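Forum Gemeinschaftsverpflegung und Tagungsbetrieb
Unterforum: Pausenversorgung, Beschaffung, Abrechnung

Thema: Abrechnung der Teeküchen – Pauschale oder Einzelnachweis?

Verwaltung_Ekier
Sehr geehrte Kolleginnen und Kollegen,
in unserem Tagungshaus steht die Neuregelung der Pausenversorgung an. Bislang werden Tee, Zucker und Kleingebäck je Veranstaltung einzeln erfasst und der buchenden Stelle in Rechnung gestellt. Im vergangenen Haushaltsjahr beliefen sich die Aufwendungen auf 2760 Euro, verteilt auf 62 Veranstaltungen. Der Erfassungsaufwand steht nach Auffassung der Hausleitung in keinem Verhältnis zum Betrag. Erwogen wird eine Pauschale je Raum und Tag. Liegen hierzu Erfahrungen vor, insbesondere mit der Anerkennung durch die Rechnungsprüfung?

Tagungshaus_Arain
Wir rechnen seit zwei Jahren pauschal ab und können das Verfahren empfehlen. Voraussetzung war eine einheitliche Bestückung. Jeder Raum erhält ein Tablett mit vier Fächern, das nach Bestückungsliste aufgefüllt wird. 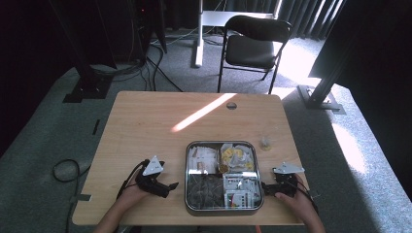
Die Liste ist Anlage zur Nutzungsordnung und wird im April jedes Jahres überprüft. Abweichende Wünsche sind 14 Tage vor Veranstaltungsbeginn schriftlich anzumelden und werden gesondert berechnet. Die Rechnungsprüfung hat dies ohne Auflagen akzeptiert.

Kostenstelle_Nord
Dem ist zu widersprechen. Eine Pauschale belastet kurze Sitzungen und ganztägige Seminare gleich. Bei uns hat eine Fachabteilung mit vielen Besprechungen von einer Stunde zu Recht Einspruch erhoben. Die Pauschale wurde daraufhin zurückgenommen. Ich rate zur Staffelung nach Teilnehmerzahl.

Tagungshaus_Arain
Die Staffelung nach Teilnehmerzahl setzt verlässliche Anmeldezahlen voraus. Diese liegen hier erfahrungsgemäß selten vor. Für Sitzungen unter zwei Stunden gilt bei uns im Übrigen der halbe Satz, das hätte ich erwähnen sollen.

Hauswirtschaft_Zumley
Aus hauswirtschaftlicher Sicht eine Ergänzung: Einzeln verpackte Ware ist teurer, kann aber bei unversehrter Verpackung in den Bestand zurückgeführt werden. Offene Ware wird nach der Veranstaltung entsorgt. Für Trockenvorräte verwenden wir ausschließlich durchsichtige Behälter, auf denen Füllgut und Mindesthaltbarkeitsdatum zu vermerken sind. Der Bestand lässt sich so beim Rundgang am Montag ohne Öffnen feststellen.
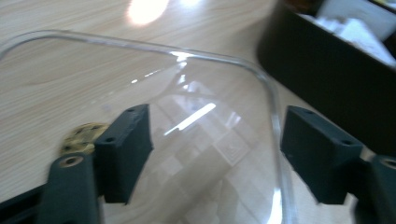

Durchsichtiger Kunststoffbehälter mit abgerundetem Rand

Der Verbrauch je Raum ergibt sich dann aus der Nachfüllmenge. Damit ließe sich auch die Höhe einer Pauschale belegen.

Kostenstelle_Nord
Die Nachfüllmenge ist kein Beleg im Sinne der Kassenordnung – sie kann allenfalls als Kalkulationsgrundlage dienen. Zudem halte ich Einzelverpackungen unter dem Gesichtspunkt der Abfallvermeidung für schwer vertretbar. Unsere Beschaffungsrichtlinie lässt sie nur in begründeten Fällen zu.

Hauswirtschaft_Zumley
Zur Abfallmenge: Die entsorgte offene Ware wäre gegenzurechnen. Im Übrigen besteht Einigkeit, mehr als eine Kalkulationsgrundlage war nicht gemeint.

Verwaltung_Ekier
Vielen Dank für die Hinweise. Ich werde der Hausleitung eine Pauschale mit halbem Satz für Kurzsitzungen vorschlagen. Könnte das Haus Arain den Wortlaut der Anlage zur Verfügung stellen?

Tagungshaus_Arain
Die Anlage geht Ihnen per Direktnachricht zu. Bitte beachten Sie, dass die Preise auf unserem Rahmenvertrag mit Jamik beruhen und nicht übertragbar sind.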